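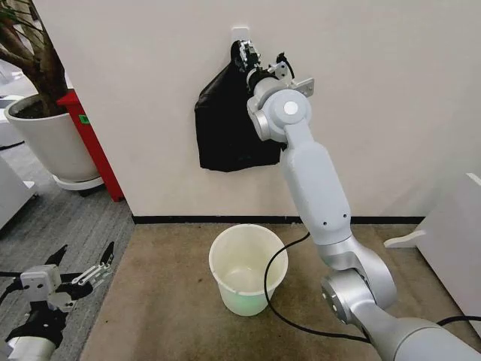 A hook, a bag and a bin: all the infrastructure a household needs.

I have lived in 29 kinds of domestic order, most of them imposed by other people, and the only one I'd defend in public is keeping the bin bags on a hook above the bin.

Consider the usual arrangement. The bags live under the sink, in a roll, behind the descaler. You find this out afresh each time with a dripping teabag in your hand. My old landlord, Donnie Rennie, kept his in a locked cupboard and issued them singly, like stamps. We all put our rubbish in carrier bags and resented him. 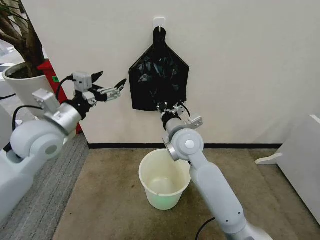 Then there are the people who sell you the answer. Murier will let you have a bag dispenser in brushed steel for 60 pounds, and Cana does one with a lid, so that you can forget what's in it. I have fitted both. They need screws and a spirit level, and they take up 400 millimetres of wall I was rather fond of.

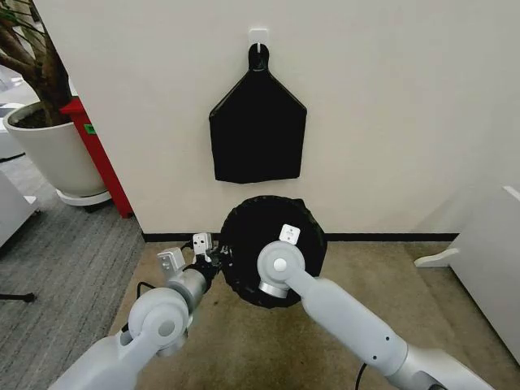

My complaint is with the idea that useful things ought to be hidden. We'll frame a poster of somebody else's holiday and hang it over the sofa, but a bin bag must be kept out of sight until it is full of peelings. Why? A black one hung up by its loop on a white wall has a pointed top and straight sides, rather like a child's drawing of a house, and I've seen worse in galleries that charged for entry. It goes perfectly well with a big tree in a white planter.

Visitors object, of course. My sister-in-law, back from Tamach with opinions about calm surfaces, asked whether the bag was "staying". It is. So is the bin under it, small and round, with the rim that every liner slides off if you don't pull it well over both sides.

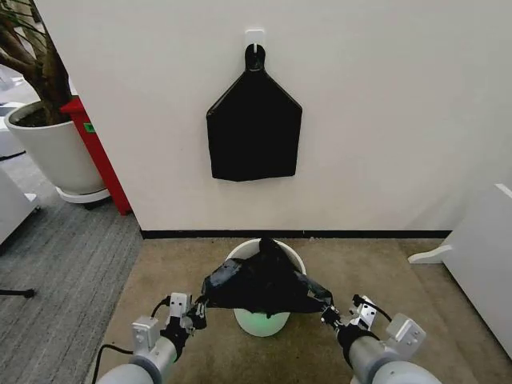 One on the hook, one on the rim.

I will concede that the stick-on hook has its limits. Mrs Ó Néill downstairs hung a winter coat on hers and lost a patch of paint – but a bin bag weighs nothing, and she had been warned.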